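Grustow planner gallery

Grustow is our bimanual planner, now in its second rewrite. Dima Obeidat owns the grasp code; Ziad Majali owns the apologies. Version 2 regrasps cloth without replanning the whole arm – a saving of around 40 ms, and of several tempers.
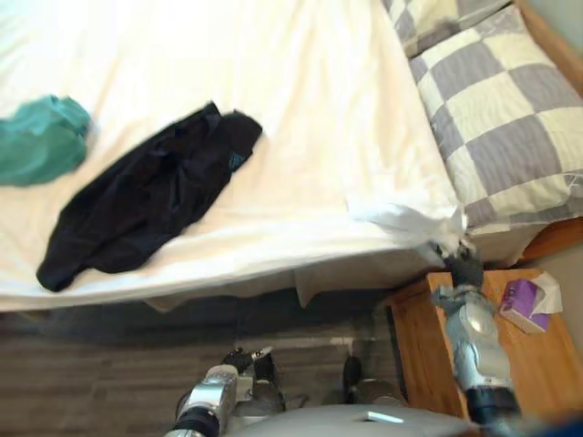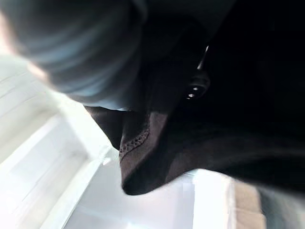 First picture: right gripper on the sheet corner, left one open. Second: wrist view, mostly a person up close.

Logs are with Suha Atallah. Bring snacks.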